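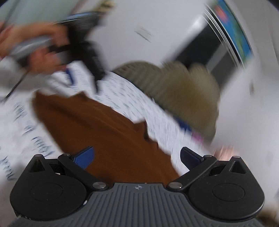

About Madigan Textile Care School

Madigan Textile Care School teaches the washing, drying, folding, mending and storage of clothing and household linen. It was founded by Sinéad Ó Conaill, who had managed the linen rooms of two hospitals and a residential college before opening a single classroom above a draper's shop. The School now occupies its own premises at Clamitz House, where it has two teaching rooms, a wash room, a drying room, a mending room and a small library.

The School is an independent body. It receives its income from course fees and from contracts with employers, and it does not sell garments or cleaning products.

Our purpose

The School exists to provide sound practical instruction to those who handle cloth as part of their daily work or in their own homes. Students come to us from hotels, nursing homes, boarding schools, theatres and charity shops. A number of places on each course are kept for private individuals, including people who are setting up home for the first time and people who have taken on the care of a relative.

We hold that the care of clothing is skilled work and should be taught as such. Each student is expected to learn the reasons for a method as well as the method itself, and to be able to explain both to a colleague.

What we teach

The Foundation Course lasts six weeks and is taken by all students who intend to proceed to a certificate. It begins with sorting. Students are given mixed loads of knitwear, printed cotton, brushed fabrics, towelling and small items such as hats and scarves, and are required to divide them by fibre, weight and colour before any water is drawn. Care labels are read and recorded. Where a label is missing, students learn to judge a cloth by its feel and weave and to test for loose dye on an inside seam.

The second part of the course deals with folding and putting away. Heavy knitted garments are folded flat and laid on shelves, never hung. Ribbed cuffs, hems and hat brims are eased back into shape by hand. Large sheets and printed cloths are folded by one person working at a table and then by two people working together, and students must be competent in both. Soft fabrics with a raised surface are brushed in one direction before folding. Items of irregular shape are treated last.

The Certificate in Linen Room Practice follows the Foundation Course. It covers stock records, shelf marking, rotation, the inspection of returned linen and the supervision of junior staff. The examination consists of a written paper and a practical test lasting 40 minutes, in which the candidate sorts, folds and shelves a mixed basket under observation.

Short courses are offered in darning and patching, stain treatment, the storage of winter woollens and the packing of clothing for travel. The winter woollens course is given each February.

The teaching collection

Instruction is based on the School's own collection of garments and cloths, which at the last inventory comprised 278 pieces. It includes plain and printed cottons, knitted wool in several weights, felted and brushed fabrics, table linen, baby clothing and work overalls. Most of the pieces were given to the School by former students and by local families. They are in regular use and show their age, and this is considered an advantage, as students are seldom asked in their working lives to fold anything new.

Donations of clean clothing are accepted at the front office. We are at present short of lined curtains, single blankets and gentlemen's waistcoats. We regret that we cannot accept leather, fur or down.

Premises

Clamitz House was a seed merchant's store until it was acquired by the School. The former loading floor is now the principal teaching room and is fitted with long tables at standing height. The drying room was refitted and reopened in December 2006 with new overhead racks and improved ventilation. Both teaching rooms and the wash room are on the ground floor and have level access from the yard. The library is on the upper floor and is reached by stairs; books may be brought down on request.

Staff

The Principal is Cormac Horgan, who joined the School as an instructor in the wash room and was appointed to his present post on the retirement of Miss Ó Conaill. He teaches the fibre and dye sections of the Foundation Course.

Nam-gil Yeom is Head of Practical Instruction and is responsible for the folding and storage syllabus. He trained as a tailor and is the author of the School's handbook, which is issued to every student on enrolment.

Rónán Cullinane directs the Certificate in Linen Room Practice and arranges placements with employers.

Kieran Ó Néill is Registrar. All enquiries concerning admission, fees and examination dates should be addressed to him.

Admission

No previous training is required for the Foundation Course or for the short courses. Applicants for the Certificate must have completed the Foundation Course or be able to show equivalent experience in a linen room or laundry. The School admits 54 students to the Foundation Course in each year, divided into classes of small size. Students should wear flat shoes and a plain apron. Rings and bracelets must be removed before handling knitwear.

Visitors are welcome by appointment. Application forms may be obtained from the Registrar at Clamitz House or from the front office during opening hours.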